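Laboratory > Manipulation Software > Project Diary

Project diary: the drinks station task, October 2022

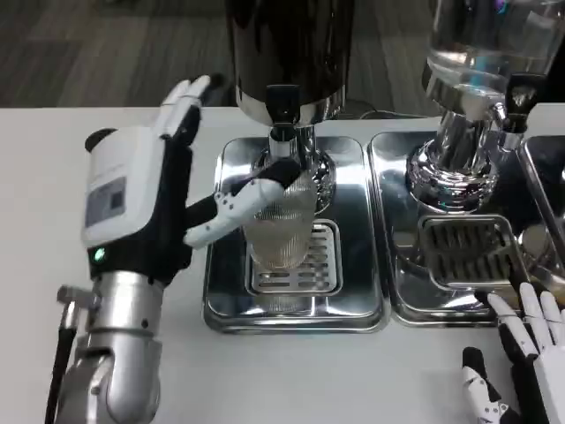 The day was given over to the planning side of the task, as agreed at the last review. The grasp software had been frozen since the previous evening and no changes to it were permitted. It remained to establish why the left arm planner, when asked to bring the thumb to the side of a cup, chose on some attempts a path that no sensible engineer would have drawn.

I began with the logs. The system had recorded 207 attempts under the present release, and of these 129 reached the contact stage without operator intervention. The remainder were stopped, either by the planner itself or by the person at the console. Ilgın Karabulut had already sorted the stopped attempts by the last message written before the halt, and her table saved me the better part of the morning. Most of them ended in the same place: the planner reported that no collision-free path existed, although the arm was in open space and the goal was well within reach.

The cause lies in the way the scene model is built. Zindov, our planning package, takes the depth image and fills a grid with occupied cells. Polished metal does not return a reliable depth. A curved chrome surface returns the distance to whatever is reflected in it, or nothing at all, and the grid is then filled with cells hanging in the air in front of the dispenser. The planner, which believes everything it is told, goes round them or gives up. Clear plastic presents the opposite difficulty. The ribbed cup is hardly seen by the depth sensor, and the grid treats the space as free. We therefore had a planner that avoided objects which did not exist and was prepared to drive the hand through one which did.

The second fault has been known since June and was dealt with by a fixed cup model, placed by the colour camera and marked as an obstacle for the fingers but as a permitted contact for the thumb. I checked that the marking is still honoured in the present release. It is. The permission is tied to the thumb tip and the first segment only, and I have recorded this in the notes, as the older documentation implies that the whole digit is exempt.

For the first fault, two remedies were considered. The Drummond group recommends masking out every reflective region before the grid is filled and replacing it with a stored shape. The other course is to keep the depth data but to require that a cell be seen as occupied in 6 successive images before it is believed. I tried the second course first, as it required fewer changes. It removed many of the false cells while the head camera was moving, since the reflections shift and the true surfaces do not. When the head was still, the false cells were perfectly steady and were believed as before. The measure was withdrawn before lunch.

The stored shape was fitted in the afternoon. We hold a model of the dispenser base and spout from the original survey, and the fitting routine aligned it using the edges of the drip tray, which the colour camera finds without trouble. The container above the base was represented by a plain cylinder with a margin of 2 centimetres. The grid in front of the base was then clear, and the paths returned by Zindov were short and direct. I ran the stopped cases again in simulation. Nearly all produced a valid plan. Those which did not had the wrist close to its joint limit at the start, and belong to a separate item.

I must record one disagreement. Karabulut holds that the approach speed should be reduced in the last part of the motion whenever the cup position comes from the colour camera alone. My own view was that the force threshold in Corumlow, the controller, should be sufficient protection. She pointed out that an empty plastic cup weighs so little that it will slide or tip well before the threshold is reached. Her argument is correct and I have adopted the reduced speed. The threshold itself stays as it was, and the comment beside it in the configuration file has been rewritten to say what it does and does not protect.

A smaller matter concerned the viewer. The two arms are drawn in the same colour, and when the right hand is parked near the working area it is difficult to tell on the console which fingers belong to which arm. A change request has been entered under Brorkenness, the tooling project, with a low priority. I also asked that the viewer should show the age of the scene model, as on one occasion I spent some time studying a grid that had not been refreshed.

Items carried forward: wrist limit at the start pose; the alignment routine when a tray is partly hidden by the hand; repeat of the full series on the arm with the new mask enabled. The release remains frozen until that series is complete. Logs have been copied to the shared store and the console was signed off at the usual hour.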